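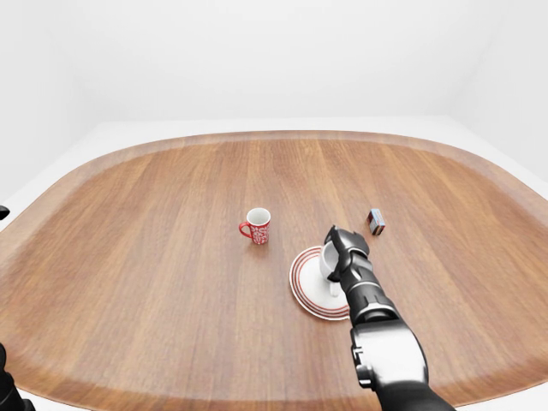
Hiwot Lemma wrote:
Before anybody swaps any more cables, could you tell us whether the dropout happens on the headphone output too, or only through the mains? If the phones stay clean when the PA goes quiet, the trouble is after the mixer and we can all stop picking on your guitar.

Ticket 89
Product: Flundham stage mixer, first version
Status: Open, then Solved (see the end)
Subject: Guitar channel fades to almost nothing during long jams

Thank you, Hiwot, that's a very good question and I'm a little embarrassed that I didn't think to check it before I wrote in. I'll put everything in one place now, since my first message was typed on my phone in the van and I left out half of what matters.

We're a band called Kikia. We play mostly our own songs, funk and soul with a lot of guitar, plus a couple of covers when people want to dance to something they know. The important bit for this ticket is that several of our numbers open out into long instrumental sections where the rest of the band drops way down and I noodle over the top (lovingly, I like to think). Those quiet stretches are where the fault shows up. In the loud songs I have never once noticed it.

Here's what happens. We get down to a nice low simmer, just bass and a bit of hi-hat, and I'm playing softly with my fingers. After a little while my guitar sinks in the PA. It doesn't crackle or click, it just sinks, like somebody is easing the fader down. Then if I dig in hard on a chord it comes roaring back, usually too loud, and our singer gives me a look. My own amp sounds fine the whole time, so standing next to it I often don't know anything is wrong until I see faces.

The gear, in order: guitar, a tuner pedal, a Calex overdrive, a Retamal tremolo, then into the amp. There's a microphone on the amp that goes to channel 6 of the Flundham through a stage box. Bass is on channel 5 by direct box. Vocals and keys are on the others and they've been good as gold. The stage box run is 40 feet, and yes, I know, every person who reads that will want me to replace it. I did. More on that further down.

Log so far

First rehearsal after we noticed it. Swapped the microphone for the one we keep for the horn player when she sits in. Same thing. Swapped the short cable from the mic to the stage box. Same thing. Felt discouraged, ate a sandwich.

Second rehearsal. Took the tremolo out completely. I had high hopes for this one! A tremolo moves the volume up and down for a living, so it seemed like the natural suspect, and there was an old battery in it that I should have changed last fall. With it gone and the amp plugged straight to the guitar, we played the slow middle section of our longest tune and down went my guitar in the speakers, right on schedule. So I apologized to the tremolo and put it back.

Third rehearsal. Borrowed a stage box and cable from the band that has the room after us. No change. I also wiggled every connector I could reach while our drummer kept time and our bass player watched the meters. He said channel 6 looked steady to him, and I wrote that down without giving it enough thought, which I'm sorry about now. It was a real clue and I walked right past it.

Saturday, March 14, 2026. The show. It was bad enough that a man came up afterward and asked very kindly whether I had been playing during the last song. I was playing my heart out during the last song. That night I opened this ticket.

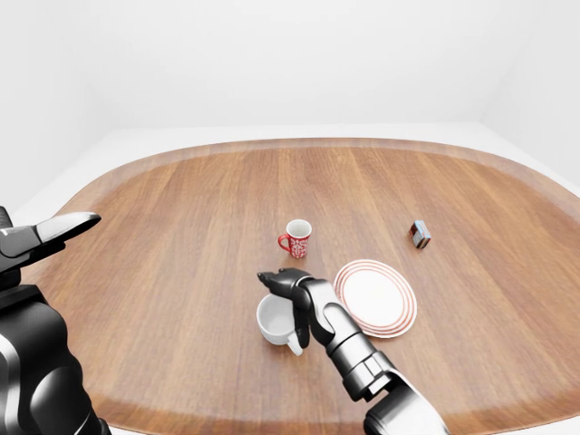 The next rehearsal was the first one where I had Hiwot's question in hand, so I did it properly. I gave our keyboard player a pair of closed headphones and asked her to sit at the mixer and listen to channel 6 on its own, using the solo button, while we ran the quiet part of the long tune over and over. I asked her to raise her hand if the guitar dipped.

Her hand never went up. Meanwhile, out in the room, the guitar was sinking just as it always does. We did it again with her listening to the main mix on the phones instead of just my channel, and this time her hand shot up at exactly the spot where I lost it in the speakers.

So, Hiwot, to answer you as plainly as I can: soloed, channel 6 stays clean. The main mix on the headphones has the fault. The PA has the fault. I take that to mean it's happening inside the mixer, somewhere between the channel and the outputs, and the speakers are innocent. Am I reading that right? I'm a guitar player, so please talk to me slowly.

Hiwot Lemma wrote:
You're reading it right, and thank you for being so thorough. On the first version of that mixer the solo button listens before the channel's dynamics section, so you heard the guitar before any gate or compressor got hold of it. Please open the dynamics page for channel 6 and tell us what the gate is doing. Look even if the light on the front says it's off. Then look at whether the channel belongs to a group, and check the gate on the group as well.

Well! I went down to the room early, before the others came, and made myself a coffee and sat with the manual. I'm ashamed to say the plastic was still on it.

The gate on channel 6 was off, truly off, on the light and on the page both. I was all set to write back and say so. Then I did the second half of what you asked and looked at the groups, and there was my guitar, sitting in a group with the tom microphones. I never put it there. Or I should say I don't remember putting it there, and the rest of the band have been very gracious about the difference.

My best guess is this. Back when we got the mixer we started from one of the ready-made scenes it comes with, so that we didn't have to build everything from nothing. In that scene the channel I use was meant for a drum, and it was assigned to the drum group, and that group had a gate on it to keep the toms from ringing. We renamed the channel to guitar and moved on with our lives. Renaming it only changes the name. The assignment stayed where it was.

Once you know that, every odd thing about the fault makes sense. When the band is loud, the toms and my guitar together keep the gate open and all is well. When the drummer goes to hi-hat only and I'm playing softly, there isn't enough coming through the group and the gate starts to close, and since the release was set long, it closes slowly, so it sounds like a fade. Then I hit one big chord, it flies open, and I get the look. And the channel meter stays steady through the whole thing, just as our bass player told me.

What I did to fix it, for anybody who finds this later with the same trouble:

Saved the scene under a new name first, so there was something to go back to.
Opened the routing page for channel 6 and took it out of the drum group.
Assigned it straight to the main mix.
Checked that it was also still going to the singer's monitor. It wasn't! The monitor send had been following the group too, so I had to turn it up again by hand.
Left the gate on the toms alone. They sound good with it.
Saved the scene again, and loaded it fresh to be sure it had really been stored.

That last one caught me out. The first time I loaded it, the guitar was back in the drum group as if I'd never touched it. I had saved to the USB stick and loaded from the internal memory, and the two had the same name. If you're as casual about names as I am, do give the new one something you'd recognize half asleep. Mine is now called GUITAR FIXED USE THIS ONE, which just about fits on the display.

When the others arrived I didn't tell them anything. I just asked if we could start with the long tune, and we took the middle section down as low as we've ever had it, the drummer barely touching the cymbal, and I played as softly as I can play. It stayed put in the speakers the entire time. Our singer turned around with her eyebrows up. We ended up staying in that groove so long that the next band opened the door to see if we were done.

The one thing left over is the level. I'd been pushing channel 6 up little by little, for weeks I suppose, to make up for the sinking, and now that it isn't sinking I'm much too loud in the choruses. I brought the fader down to where it was in the first place and asked the keyboard player to stand at the back of the room and point up or down. She enjoyed that more than she needed to.

A small request for the Flundham folks, if they read these. Could the channel screen show the group name somewhere near the top? I looked at that screen more times than I'd like to admit, and a tiny line saying DRUMS would have saved me a microphone, two cables and some dignity. A note in the manual about where the solo button listens would be lovely as well. Maybe there is one. I've only got as far as the chapter on groups.

Hiwot Lemma wrote:
Very glad it's sorted. I've passed along the request for the group name. One more thing to check while you're in there: your bass channel, 5, sits next to it in that same ready-made scene, so have a look at its group before your next show. I'll mark this solved, and you can reply to reopen it.

Checked just now. Bass was in the drum group too. He plays hard enough that we never heard it close. I've moved him out, saved it to both places this time, and sent him a message saying he was right about the meters. Thank you again, you've been so patient with me.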